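Speaker notes - "The Dish That Isn't Part of a Set"
October 9, 2024, after lunch, 20 minutes with questions

Start before the coughing stops. Thank Caradog Lloyd for the introduction. If he does the one about my kitchen cupboard, let it go by.

OPENING

Ask the room: who owns a full set of anything? Matching, same number as when you bought it. Wait for the hands. There are usually two, and they are usually newly married.

Everyone else eats off the survivors. My own cupboard has the last of a blue set from Husalow, a soup bowl that came with an apartment, and a dish from Petside that was meant for a cat we did not end up getting. I eat cereal out of it. Pause here, some people need a moment.

The point to land early: we sell tableware as if the set is the natural unit. It's the natural unit of a warehouse. At home the unit is whichever one is clean.

FIRST PART - COLOR AS A LABEL

Tell the Catosau story. Keep it short this time. I worked on their catalog for two years, and in that time the same shallow dish was called Oat, Sand, Linen and, for one bad February, Mushroom. The dish did not change. People phoned to ask whether Linen would go with their Oat.

Then the sensible bit. In a house with more than one person, color stops being decoration and turns into an address. The orange one is yours. The purple one is where the keys go. Parents in the audience will nod, because they have all stood in a kitchen at seven in the morning negotiating over a pink bowl.

What follows from that: if you are choosing for a shared table, choose colors people can name without thinking. Orange, purple, brown. Anyone can shout "pass the purple one" across a room. No one has ever shouted "pass the Linen one."

Drink some water. Go to the pictures. Leave each up long enough for the people at the back.

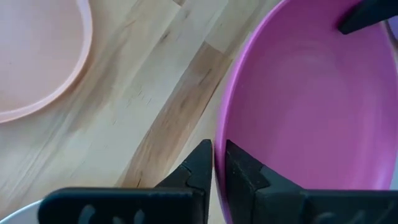
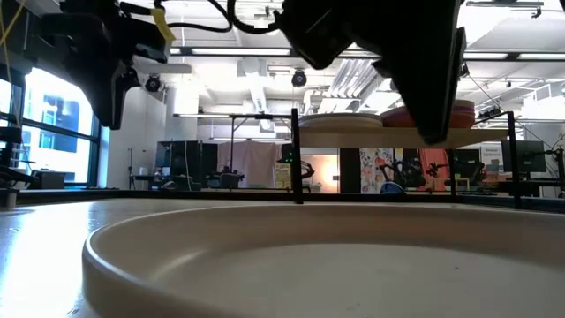
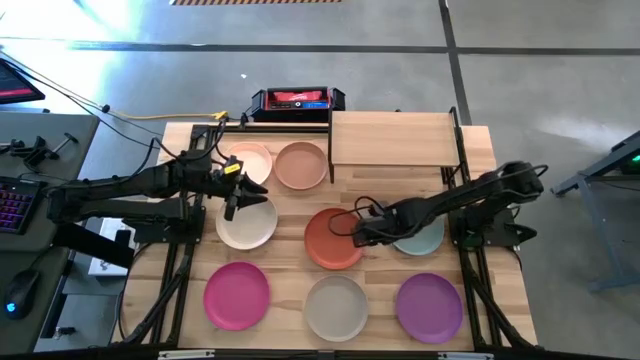 Round dishes on the tabletop. The last picture has eight, from pale peach to purple, on light wooden planks.

SECOND PART - WHAT THE TABLE DOES

Go back to the first picture if the clicker allows. Look at the strip of honey-brown wood running between the pale boards. That strip is doing a lot of work. Put the pale peach plate down near it and the plate looks almost pink. My theory, and I hold it more firmly than I should, is that most people who hate their dishes hate their table.

Then the purple bowl beside it. Glossy inside, so it throws the light back at you. The peach plate is matte and keeps its opinions to itself. When you mix colors, people worry about the colors. They should worry about shiny next to dull, which is the clash your guests will notice and not be able to name.

Second picture, the cream one. Ask what color it is. Someone will say cream. Then point at the back wall of the bowl, in shadow, where it goes beige to light brown, and at the base, which is closer to gray. One bowl, one window, and already we have most of the Catosau catalog. If they laugh, move on. If they don't, move on faster.

Third picture, the whole spread. Two things to say:

The front row is magenta, gray-beige, purple. Cover the middle one with your thumb and imagine it gone. The two loud ones start arguing. Every mixed table needs a dull dish, and it is always the dish people want to leave in the store.

The other thing is the round shape. Eight colors, and they still read as a family, because round is round. I would not try this with one square plate in the group. One square plate looks like it came to read the meter.

THIRD PART - BUYING THE WRONG WAY ON PURPOSE

Bouazza did this in their staff canteen. They had 1496 pieces of white stoneware and a chip rate nobody wanted to discuss at meetings. When pieces broke they stopped reordering white and bought whatever round thing was on offer. The canteen looked dreadful for five months. Then it looked intentional. (Somebody always asks when the switch happened. I don't know. I ate there on both sides of it and missed it.)

Rules I give people, read them slowly:

Keep the shape, change the color.
Buy in twos. A single is lonely and four is a set again.
One dull for every couple of bright ones.
Check that they stack before you fall in love. I have a beautiful bowl that will sit under nothing and on top of nothing, and it has lived on the fridge since we moved in.
Look at them at home by the window, and again at night under that awful kitchen bulb.

If time is short, cut the stacking story. If time is very short, cut Bouazza, but not if anyone from Bouazza is in the room.

QUESTIONS

Someone will ask about dishwashers. Read the bottom of the dish.

Someone will ask whether gray is over. Say it was over when I started and has been over ever since, and that I own plenty of it.

Caradog will ask where the cereal dish is now. It is in my bag. Show it only if asked twice, then unplug the laptop and give the clicker back to the front desk.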